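Setting up a two-handed reach test on a small table

Part two covered bolting the arms down and running the power. By now both arms should answer on the bus and hold their zero pose without drifting. If one of them sags, go back and redo the brake check before you put anything on the table.

The job for this part is small: get both hands to arrive on either side of a light object, open, and stop there. Closing the fingers comes in part four. You will need a table you can leave set up for a week, a light basket, two pieces of toy fruit, a mesh box to act as the target shelf, masking tape and a tape measure. I keep all the settings in Plidar, but any controller that lets you name and replay poses will do the same.

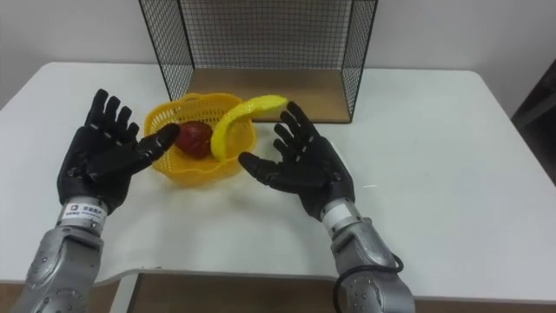 By Fuad Tefera
Erasthorpe shared workshop, arms build, part 3 of 5

Start with the table. A plain white top against a plain wall makes life much easier for the head camera, and a yellow basket stands out well on it. Matt is better than gloss. If yours is shiny, rub it down with fine paper or cover it, or the lamp overhead will show up as a bright patch that moves when the arms do.

Put the mesh box at the back with its open side facing the arms. Mine has a board for a floor, cut from an offcut and dropped in. Set the front edge of the board parallel to the back edge of the table and tape the box down. It must not creep between runs.

Place the basket in front of the box, a little left of centre, and mark its position with two small bits of tape. Apple on the left, banana on the right, with one end of the banana sticking up over the rim. The raised end gives the right hand something to aim at that is higher than the basket, and you will find out quickly whether your height setting is wrong.

Now the poses. Work with one arm at a time and the speed limit at its lowest.

1. Home the left arm and open the hand fully.
2. Jog it forward until the index fingertip is just to the left of the apple, close but clear of it. Save this as left_near.
3. Send the arm home and replay left_near three times. Measure the gap each time.
4. Home the right arm and open the hand with the thumb out to the side.
5. Jog it in until the thumb points at the space beside the basket and the upper fingers are just below the end of the banana. Save this as right_near.
6. Replay that three times as well.

If the gap changes by more than 2 mm between runs, check the wrist screws first. Mine had worked loose on the left arm and I wasted an evening changing software settings.

Only when both poses repeat should you run them together. Set a delay of 1000 ms between the left arm starting and the right, keep the stop button in your hand, and stand to one side. The forearms angle in towards each other, so watch the space between the wrists as well as the fingers. Once you trust it, bring the delay down to 100 ms.

A word about the cable. On the right arm it loops round the lower forearm and hangs off the edge of the casing. Leave enough slack for the wrist to turn its full range, then move the arm by hand through every pose and look for anything that catches. I used Kindoler clips on the first build and took them off again, as they pulled tight when the elbow was straight.

Log every run, including the bad ones. I aim for some 2000 lines before changing anything in the hand settings, which takes a few evenings if you leave the replay looping and sit with it.

Faults I have had so far:

Hand stops short of the basket: the tool length is set to the wrist and not to the fingertip.
Basket gets nudged on the way in: raise the approach height, then come down.
Both arms freeze together: one supply is feeding both, and the voltage dips when they start at once.

Part four uses the same table layout, so leave the tape where it is. The Gaillard bench in the corner is free for anyone who needs somewhere to solder in the meantime.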